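Flat-Share Deposits and Moving Out: Your Questions Answered

By Leonie Ellery
Last updated November

We use cookies to remember your settings and to see which pages get read. By continuing to browse you accept this. Manage preferences.

The questions below come from tenants in shared apartments managed through Katberg, and from people who wrote in after the last newsletter. The answers cover the standard Katberg lease. If you signed with a private owner, your lease may say something different, and the lease wins.

How much notice do I have to give?

One full calendar month, in writing. Email counts as writing. A text message to a roommate does not, even if the roommate is the lead tenant. Notice starts on the first day of the month after we receive it, so a notice sent in the middle of a month won't take effect until the next one begins.

Who is the lead tenant and what do they do?

The lead tenant is the person whose name comes first on the lease. They get the mail from us and pass it on. They don't owe more rent than anyone else and they can't end the lease for the whole household without the other signatures.

Can one person leave while the others stay?

Yes. The person leaving fills out a release form, and everyone who is staying signs it. Until we have that form with all the signatures, the person who left is still responsible for the rent. This catches people out every year, mostly in households where somebody moved out early and assumed the rest had been handled.

What happens to my share of the deposit if I leave first?

We hold one deposit for the apartment, and it stays with the apartment until the last person on the lease is gone. The usual arrangement is that the new roommate pays the old one directly. Put the amount on the release form. For example, if the full deposit is $3,058 and your household agreed on uneven shares, write down each person's share and not only the total.

Who owns the furniture in the common room?

Anything on the inventory list belongs to the apartment. Everything else belongs to whoever paid for it. A table that was already there when you moved in but isn't on the list is a gray area — ask us before you sell it or take it with you.

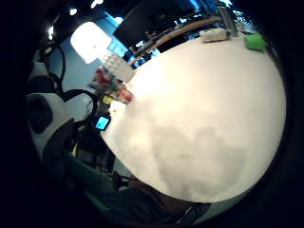 White round table in a shared space.

Do I have to repair marks on a tabletop?

Ordinary wear is not charged. Light scratches and faded spots fall under that. Burns, deep cuts and swelling from standing water are treated as damage, and the cost comes out of the deposit. Please don't sand or repaint anything yourself. A bad repair usually costs more to put right than the mark did.

How clean is clean?

The apartment should be as clean as it was on your move-in report. If you never sent back your move-in report, we use our own copy. The places people forget are the top of the refrigerator, the oven racks, the window tracks and the inside of the dishwasher door. Professional cleaning isn't required. If you want it anyway, Flomberg and Chowdhury both take bookings from our tenants, and you pay them directly.

When is the inspection?

Inspections are on weekdays between 9 a.m. and 4 p.m. You can be there, and we recommend it, but you don't have to be. At least one set of keys must be in the lockbox by 9 a.m. on the day. 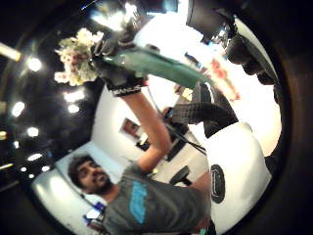 Can we have people over for a send-off during our last week?

Guests are fine at any point in the lease, including the last week. Quiet hours still start at 10 p.m. and the inspection date doesn't move, so leave yourself enough time to clean up.

How long until I get the money back?

We send an itemized statement first, then the payment. If nothing is being deducted, the statement is one line long. If you disagree with a deduction, reply within 5 days and include your photos. Photos with a date on them help a lot.

What if I lose a key?

A lost mailbox key is $5. A lost front door key is $100, which pays for changing the cylinder. The Skodik fobs used in the newer buildings can be switched off remotely, so report a missing one as soon as you notice.

Do I need to forward my mail?

You do, and it's best done a couple of weeks ahead. We can't hold mail or packages after the lease ends.

Get our moving checklist by email. One message a month, unsubscribe anytime.

Comments

marta_k
The part about the release form should be in bold. I was on the hook for two extra months of rent after I moved out.

Dunstan
What about a mattress that came with the room? Mine isn't on the list, but it was there when I got the keys.

Leonie Ellery
Dunstan, leave it where it is for now and email us the room number. We'll check the older inventory.

pjw
Went to my inspection on Thursday and it took ten minutes. They did look at the window tracks.

oldtownrenter
Is the notice rule the same if you're month to month? Couldn't find it on this page.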